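Flerkum Home Goods
Home Bedding Bins & Baskets Kitchen Care Notes Contact

The Flerkum Plaid Flat Sheet, in Gray, Pink and Beige

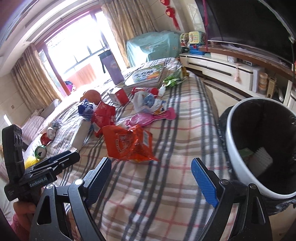
The gray, pink and beige plaid on a bed covered in snack wrappers, with a lined trash bin at the bedside.

We have sold a fair number of sheets over the years, and most of the letters we get about them have very little to do with sleeping. People write to us about crumbs! They write about the cat, about the teenager who has moved her whole social life onto the mattress, about the Sunday papers and the toast that goes with them. A bed in a busy house is a couch and a dining table and a toy shelf too, and by the end of a weekend there may be a drink can up by the pillows and a ball in the middle of everything. So when we sat down to choose a new everyday sheet, that was the sort of bed we had in mind.

The plaid is the part people ask about first. Gray, pink and beige stripes cross each other on a pale background, soft enough that the room still feels light in the morning, but with enough going on that the sheet doesn't look tired the minute somebody sits on it. We tried a plain cream one alongside it for a whole summer (my own bed, my own children, my own fault) and it was a handsome thing for as long as the door stayed shut. The plaid has been on that bed ever since. It sits nicely with a gray headboard and beige curtains, and if you already own a striped pillowcase in pink, go ahead and use it, the two get along much better than you would expect.

What it's made of

Our plaid is a cotton weave, brushed lightly on one side only. The brushed side is the warm one and goes up in winter, and a good many of our customers flip it over in June and leave it that way until the heating comes on again. It has a bit of weight to it, so it hangs well over the side of the mattress and doesn't ride up when you shake it out. The stripes are woven in and not printed on top, and the color goes right through to the back.

The hem at the top is deeper than the one at the foot, which makes it easy to tell which way around you are going when you are making the bed half awake. I know that sounds like a small thing, but it was the very first change we asked the mill to make and I would ask for it again.

Clearing the bed before you wash

Kofi Nutsugah, who runs our care desk, has a routine for this that I have shamelessly borrowed. Bring the trash bin right up to the side of the bed, with a liner in it folded well over the rim, and work from the pillow end down. Cans and bottles first, then empty bags and wrappers, and after those the foil bits that hide in the folds. Boxes can be flattened and stacked at the back until you are ready to carry them out. Toys go on the floor, or wherever toys go at your house. Then gather the sheet in from all four corners so whatever crumbs are left stay in the middle, carry it outside and give it a good hard shake.

Please do check for candy and chocolate before it goes in the machine. A melted piece will come out of this cotton eventually, but you'll be at it all evening.

Washing and drying

Machine wash warm with like colors. Tumble dry low, or hang it on the line if you have one. Iron on the unbrushed side if you iron sheets at all (I gave it up years ago and have never been happier). For a greasy spot, dab on a little dish soap, leave it for 10 minutes and wash as usual. We don't recommend bleach, as the pink goes first and you will be left with a rather sad gray and beige.

A little shrinkage in the first wash is normal and we have cut the sheet with that in mind. If yours comes out short, write to us and we'll put it right.

Ordering

The plaid flat sheet is $65 and comes folded in a paper band. This batch is 700 sheets, and once they're gone the next weaving won't be ready until spring. Orders leave our shop within 9 days. Pillowcases in the same plaid are sold separately, and we can hold a pair for you if you mention it in the order note.

Page updated Sep 14, 2025

You may also like
Ofori Striped Pillowcase, Pair
Drotik Bedside Bin with Liner Band
Clandau Cotton Curtain, Beige
Flerkum Plaid Pillowcase
Care Notes: Getting Chocolate Out of Cotton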